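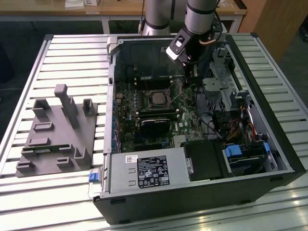
Can a couple of people in a shared workshop teach a robot arm to take apart an old desktop computer? They can get part of the way, if they stick to one model of tower and accept that most evenings go into fixtures and cables.

Thư Trình and Jaxon Li have been at it since May. Their project is called Skimirel, and it lives at Tisis, a members' workshop where Trình also repairs sewing machines. The aim is modest. A tower goes on the slatted aluminum table, side panel off, and the arms reach in for the parts worth saving: memory, expansion cards, drives.

The money came out of their own pockets. By Li's count they have spent $1,830 on things other than the arms, mostly aluminum extrusion, printer filament and replacement gripper fingers. The arms are used and came from Amport, a dealer in factory surplus.

The gray plate beside the computer is Trình's work. She printed it with a post, blocks and slots so that a part can be set down in a known position and picked up again. It took five versions. "The first one was too light," she says. "The gripper pushed it across the table." 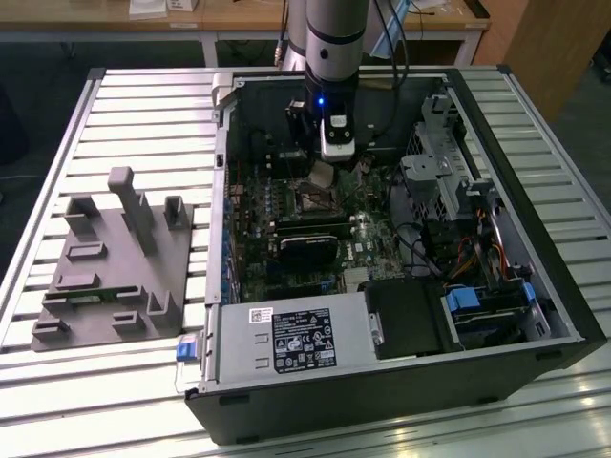 What goes wrong

Cables, mainly. A bundle of power wires never sits the same way in two machines, and a loop of data cable can hide a latch. Li keeps a log of every attempt, 269 so far, and puts about half of the failures down to wiring.

Colored latches help. The blue tabs on this kind of case are easy for a camera to find, and Li started with those. Screws have been left for later.

Homa Nazari, a member who writes software for elevators, went through the motion code over the winter and slowed down every approach to the motherboard. Runs take longer now. Trình says she would accept slower still if it meant fewer bent pins.

The next job is a second plate, sized for laptop parts.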